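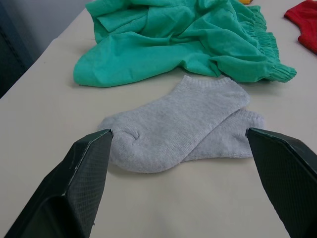
Listes > Compétitions > Classements et règlements > Départage après match perdu par pénalité

Imprimer ce message | Envoyer par e-mail

Objet : Re: [classements] Départage à trois et match perdu par pénalité

Bonjour,

Réponse dans le corps du message, point par point. J'ai repris le cas avec l'export complet des rencontres, pas seulement avec la page de classement générée par Flusow.

> Bonjour à toutes et à tous,
>
> Nous avons un désaccord sur le classement final de la poule à 16 équipes.
> Vultent, Kaewkla et Umen terminent avec 51 points chacun. Le règlement
> prévoit dans ce cas un classement particulier entre les équipes à égalité.
> Flusow place Vultent devant Kaewkla, puis Umen. En refaisant le calcul à la
> main, je trouve Kaewkla devant Vultent.
>
> La différence vient du match Umen - Kaewkla. Il s'est terminé 2-1 sur le
> terrain, puis il a été donné perdu par pénalité à Umen pour participation
> d'un joueur non qualifié.

Votre calcul est le bon si la décision est définitive, ce qui est le cas d'après l'export (statut « homologué », pas de recours en cours). Les six rencontres concernées, avec le score à retenir :

Vultent - Kaewkla : 2-1
Kaewkla - Vultent : 1-0
Vultent - Umen : 1-1
Umen - Vultent : 0-2
Kaewkla - Umen : 3-0
Umen - Kaewkla : 0-3 (pénalité ; terrain 2-1)

Classement particulier obtenu :

1. Kaewkla, 9 points, 8 buts pour, 2 contre, différence +6
2. Vultent, 7 points, 5 pour, 3 contre, différence +2
3. Umen, 1 point, 1 pour, 9 contre, différence -8

Si l'on remet 2-1 dans la dernière rencontre, on retombe sur l'ordre affiché par Flusow :

1. Vultent, 7 points, différence +2
2. Kaewkla, 6 points, différence +2
3. Umen, 4 points, différence -4

Le logiciel applique donc la décision au classement général et l'ignore dans le classement particulier. Les deux calculs ne lisent pas la même colonne. Le général prend « score_homologué », le particulier prend « score_feuille ». Le second champ est celui qui est saisi le soir du match et il n'est jamais modifié ensuite, puisqu'il sert de trace.

La situation est incohérente en elle-même : sans la pénalité, Kaewkla aurait 48 points et Umen 54, et il n'y aurait aucune égalité à départager. On ne peut pas se servir de la décision pour créer l'égalité et l'écarter pour la résoudre.

> Autre question : l'article sur le départage parle de « résultats obtenus
> sur le terrain ». Est-ce que cela ne donne pas raison au logiciel ?

J'ai relu l'article. L'expression figure dans le paragraphe sur les équipes déclarées forfait général, où elle sert à distinguer les matchs joués avant et après le forfait. Elle n'est pas reprise dans l'alinéa sur le classement particulier, qui renvoie aux « points acquis lors des rencontres entre les équipes intéressées ». Les points acquis sont ceux de l'homologation. Je ne vois pas de lecture qui permette de transporter l'expression d'un paragraphe à l'autre.

Si la rédaction pose un problème, elle peut être reprise pour la saison prochaine. Proposition :

« Le classement particulier est établi sur la base des résultats homologués, y compris les rencontres perdues par pénalité ou par forfait. »

Il faudrait alors vérifier le renvoi dans l'annexe sur les barrages, où le départage se fait au quotient entre des poules qui n'ont pas toujours le même nombre d'équipes. C'est un autre mécanisme et je préfère qu'on n'y touche pas dans le même vote.

> Faut-il compter les buts de la pénalité ? Certains districts voisins
> annulent les buts du club fautif sans en attribuer au club adverse.

Chez nous, le score forfaitaire est de 3 à 0 pour le club qui a posé une réserve recevable ou pour celui qui bénéficie d'une évocation. Si l'adversaire avait marqué davantage sur le terrain, il conserve ses buts. Kaewkla n'en avait marqué qu'un, donc on applique 3. Ici cela ne change rien à l'ordre, puisque les trois équipes sont séparées aux points dès le premier critère du classement particulier. La différence de buts n'est pas consultée.

En revanche, elle compte dans le classement général pour toutes les autres égalités. Il ne faut pas corriger l'un des deux champs à la main en pensant régler l'autre.

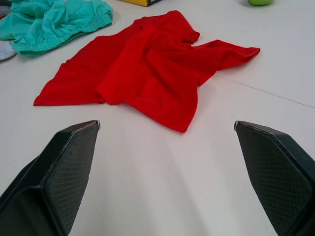 T-shirt rouge à manches courtes.

> Enfin, si deux équipes sur trois restent à égalité après le classement
> particulier, est-ce qu'on refait un classement particulier entre les deux,
> ou est-ce qu'on passe directement à la différence de buts ?

Le texte dit : « en cas de nouvelle égalité, il est tenu compte de la différence entre les buts marqués et les buts concédés au cours des rencontres ayant opposé les équipes restées à égalité ». Les deux lectures existent.

Lecture A : on conserve le périmètre initial des trois équipes et on passe au critère suivant. Les matchs contre la troisième continuent de compter.

Lecture B : on réduit le périmètre aux deux équipes restées à égalité et l'on examine uniquement leur double confrontation.

Flusow applique A. La formule « équipes restées à égalité » me paraît plutôt désigner B, mais l'usage de la poule a été A chaque fois que le cas s'est présenté dans les archives que j'ai. La question n'a pas d'effet cette saison. Elle devrait être tranchée avant l'édition du prochain règlement, et pas en juin, quand les clubs intéressés sont connus.

Vérification sur l'historique

J'ai passé l'export complet dans un script séparé : 2 441 rencontres, toutes saisons disponibles, dont 108 avec un score homologué différent du score de la feuille. Pour chaque saison et chaque poule, le script recalcule le classement final deux fois, une fois avec chaque colonne dans le classement particulier, puis compare les deux ordres.

Hors saison en cours, aucun changement en haut ou en bas de tableau. Une inversion au milieu d'une poule, sans conséquence sportive. L'explication est simple : il faut à la fois une égalité de points et une pénalité dans une confrontation directe entre les équipes à égalité. La plupart des décisions de l'export touchent des matchs contre des équipes classées loin l'une de l'autre.

Deux précautions pour ceux qui voudraient refaire le calcul :

- les matchs à rejouer apparaissent sur deux lignes avec le même numéro de rencontre. Il faut garder la ligne dont le champ « statut » vaut H. L'autre a parfois un score renseigné, parfois non ;
- les forfaits simples sont codés « F » dans la colonne des buts et non « 0 ». Un tableur les lit comme du texte et les exclut de la somme sans message d'erreur. C'est probablement l'origine de l'écart de buts signalé en novembre sur cette liste.

Les retraits de points disciplinaires ne figurent pas dans l'export des rencontres. Ils sont dans une table distincte, à soustraire du total général uniquement. Ils n'entrent pas dans le classement particulier. Aucune des trois équipes n'en a cette saison.

Correction

Le paramètre se trouve dans Administration > Poules > Départage > Source des scores. Il est réglé sur « feuille » par défaut pour les poules créées par duplication de la saison précédente, et sur « homologué » pour les poules créées à neuf. Les poules de jeunes, recréées l'été dernier, sont donc correctes. Les poules seniors sont toutes à modifier.

Après modification, il faut relancer le calcul depuis la première journée. Le bouton « Actualiser » ne recalcule que la dernière journée validée et laisse l'ancien départage en place. J'ai fait l'essai sur la copie de test : classement inchangé après « Actualiser », Kaewkla devant Vultent après recalcul complet.

Tant que la page publique n'est pas corrigée, je suggère d'y placer la mention « classement sous réserve d'homologation ». Le délai de contestation court à partir de la publication du classement homologué et la page actuelle n'a pas cette valeur, mais deux clubs l'ont déjà citée dans leurs courriers.

Si personne n'a d'objection sur la lecture de l'article, je fais la modification en production mardi après 21 h, hors des heures de saisie. Les feuilles en attente doivent être validées avant, sinon elles seront à ressaisir.

Je peux envoyer le script et le fichier de comparaison hors liste, la pièce jointe dépasse la taille autorisée ici.

Cordialement,

Gestion des classements seniors

> Merci d'avance pour vos réponses, les clubs concernés attendent le
> classement définitif pour l'engagement en barrage.
>
> Secrétariat des compétitions

Imprimer ce message | Envoyer par e-mail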